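水果装盘工位上机械臂的设置与交接:给班组的操作教程

适用范围:配餐车间中由人工装盘改为机械臂装盘的单件水果工位。读者为工位操作员、班长和负责排班的人员。控制柜接线和安全回路的验收不在本文之内,参见设备随附手册。

开始之前,请确认工位已断开自动模式,示教器在操作员手边,台面上只留一件水果和一个盘子。首次设置建议由两人完成,一人操作示教器,一人观察台面。

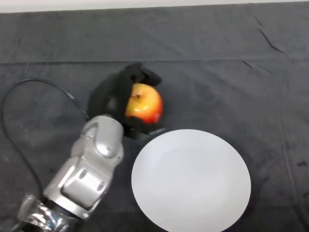 弗洛尔·埃斯皮诺萨(Flor Espinoza)
Furkcombe 配餐车间,自动化工艺员

一、岗位变化

改造前,每条线在装盘段安排两人:一人取果,一人放盘并检查朝向。改造后,重复的取放由机械臂完成,原来两人的工作变为上料、抽检和异常处理。人数在试行期内不减,班次表上的岗位名称由“装盘”改为“工位监护”。

这一改动对操作员的影响主要在三处。手腕的重复动作减少;站立时间基本不变;需要判断的事情增多,例如果皮有伤时是否放行、盘子偏位时是否停机。前三周里,多数提问都集中在最后一项,因此第五节单独写了停机规则。

二、台面准备

1. 铺深色台布,四边拉到位。白盘在深色底上轮廓清楚,便于相机定位。
2. 检查台布上的折痕。横贯台面的长折痕一般不影响识别,但盘沿不应压在隆起的折痕上。
3. 把盘子放在操作员一侧,苹果放在盘子左上方,两者之间留出夹爪进入的空间。
4. 台布上如有深色斑点,记入班次表。误识别集中出现时,先换台布,再查相机。

三、放置位置的判定

打开配方 332,进入“放置”页。配方中保存的是盘子中心坐标和允许偏差,不保存苹果的朝向。

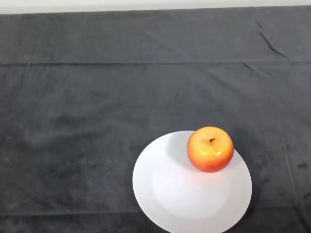
放置合格与否,由监护人员目视判定,判定结果录入 Dorketti 系统。改造初期,班组里对“合格”的理解并不一致,原先做装盘的同事习惯把水果放在正中,看到偏位就要重做。现行标准放宽了这一条:苹果完全落在盘内、果柄朝上即可放行。像上图这样靠近盘沿右上方的位置,按现行标准算合格,但须在备注栏写“偏右上”。同一班内连续出现同方向的偏位,应通知工艺员重新标定,操作员不要自行修改坐标。

判定界面只有三个按钮:放行、重做、停机。选择重做时,由人工把苹果移回取料区,再按启动。重做不计入个人绩效,这一点已由班长 Aníbal Ayala 写入班组规定。

四、取料动作的设置

1. 切换到手动低速。
2. 将夹爪移到苹果左侧,高度接近果身下半部,指尖朝向苹果,暂不接触。
3. 在示教器上保存该点,命名为“接近点”。
4. 沿水平方向缓慢推进,下指进到苹果下方,上指越过果顶后闭合。
5. 闭合力从配方默认值开始,不要从上一班留下的数值开始。
6. 抬升,停两秒,观察果身有无转动。
7. 出现转动时退回接近点,把高度降低一格,再试。

接近点与苹果之间须留有间隙。间隙过小,推进时容易把苹果顶走;间隙过大,节拍变长。
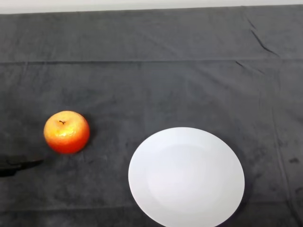 五、停机规则

以下情况由监护人员直接停机,不需请示:

手或衣袖进入围栏线以内;
盘子在放置前移位;
苹果滑出夹爪;
线缆碰到盘子或苹果。

其他情况先按暂停,再叫班长。停机后恢复运行,由按下停机的人本人确认。换班时正处于停机状态的,两班人员须同时在场交接。

停机次数每周汇总一次,只用于设备改进。三月份汇总出的停机记录为 417 条,其中多数是盘子移位,之后在上料处加装了挡条。

六、搬运与放下

苹果抬起后,从盘子左上方移入盘面上空。移动高度以下指不碰盘沿为准。下指位于苹果下方,放下时它先接近盘面,所以下降的最后一段必须使用低速,松开后向左退出。

手臂下段的线缆要有余量,但线圈不得垂到盘子一侧。手臂根部的包覆层如有松脱,停机后由维修人员处理。

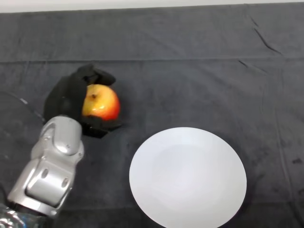
图:机械手持苹果,下方为待放的空盘。

七、交接班记录

每班结束前填写以下项目:

配方号;
累计装盘数(计数器每班不清零,示例读数 1,068);
重做次数及主要原因;
台布是否更换;
未解决的报警。

报警代码 7 表示相机未找到盘子。先看盘子是否在台面上,再看镜头,两项都正常才重启程序。

新上岗人员先跟班做监护,再学示教。原装盘岗的同事转岗时,跟班期与新人相同,培训时间按正常工时计。Durnel 线和 Cisneros 线使用同一张记录表,表格放在班长台左侧抽屉。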